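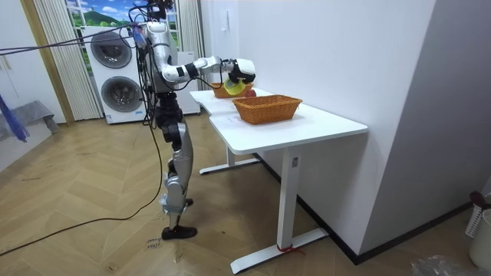
Baskets and sorting — your questions

Updated in October, in a rush, between deliveries. If your question isn't on here use the form at the bottom of the Riltel shop page. We do read them.

**What is Ulerari then?**

A small shop and a tidying service. We sell wicker baskets, paper labels and not much else, and we come round and sort desks, shelves and shared kitchens. Mostly small offices. Some homes.

**Where do I start with a messy table?**

Clear one end. Put two baskets down with a gap in the middle. Everything loose goes in the gap first, then out to one side or the other. Don't start with drawers, you'll be there till midnight.

**Why only two baskets?**

You can have more. But with two you only make one decision per thing, food or not food, keep or move on, whatever you picked. Once people have five baskets they stand there holding a stapler and thinking. Start with two, add a third in a week if you're still cross.

**Do I need labels?**

Yes. Doesn't matter how nice.

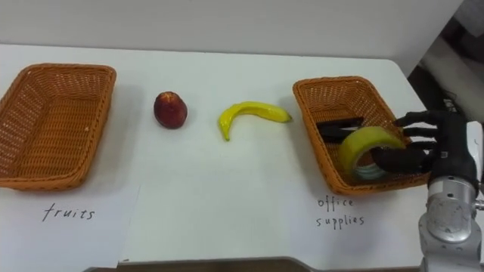 Plain paper beats printed labels for the first few weeks, because you will change your mind. Print them later once the piles have settled. Write one word, lower case is fine, thick black pen if you've got one. A whole sheet with "fruits" on it by the basket does the job perfectly well, and anyone walking past knows where the banana goes. The other side of the table, tape and desk bits, can go without a label for a day or two if you're busy — people work it out from what's already in there. Then do label it.

**Can fruit go straight in the wicker?**

Whole fruit with skin on, yes. Apples, bananas, oranges. Anything soft or cut, no, use a bowl and put the bowl in the basket. Wicker holds on to juice and you will not get plum out of it. We have tried.

**Can I keep fruit and stationery on the same table?**

Lots of offices do, it's usually the only table. Keep a clear space between the two baskets, wide enough for a hand and a bit. And wipe the table before you start, not after. (After as well.)

**What counts as office stuff?**

Tape, staplers, pens, hole punch, scissors with the points down. Not chargers. Chargers want their own box, they tangle round everything and drag half the basket out with them.

**My tape always ends up at the bottom.**

Stand the rolls on edge along one side, dont lay them flat. You can see what you've got and get a finger round it. Long things go in first at the back, rolls in front.

**What sizes do the baskets come in?**

The Emlow is the one most people want, rectangular, rounded rim. The Belhaj is deeper and better for a shelf than a table as you can't see down into it. Measurements are on each product page. Measure your table first please! We had 21 returns last year that came down to nobody getting the tape measure out.

**Will they match?**

Near enough. It's a natural material so one batch can come out a bit more orange than the next. If you want a pair that matches, order both at once and put "pair" in the notes box.

**How do I clean them?**

Shake out over the bin. Soft dry brush along the weave, damp cloth if it needs it, then leave it somewhere airy. Not on a radiator. Not in the dishwasher, somebody always asks.

**Do they scratch a white desk?**

Not usualy. Lift, don't drag. If a loose end is poking out underneath, snip it or put felt pads on the corners. Pads are sold in packs of 6.

**How much is a visit?**

£76 for a single room, up to two hours. £173 for a whole small office, baskets not included. Travel is free within the Riltel area, outside that we'll quote.

**Do you throw things away?**

No. We put them in a basket and you decide. If it's been mouldy a while we might hold it up and look at you.

**Can I do it with children?**

Yes, it's a good rainy afternoon job. Let them write the labels. Toy fruit is handy for practising with, no bruises. Mix in a few harmless bits from the desk and let them argue about where each one goes.

**How often should I re-sort?**

Fruit every couple of days. Desk things once a month, if that.

**Can I return a basket?**

Unused, yes, within the time printed on your order slip. Not once it's had fruit in it. Keep the slip, we can't look it up by basket.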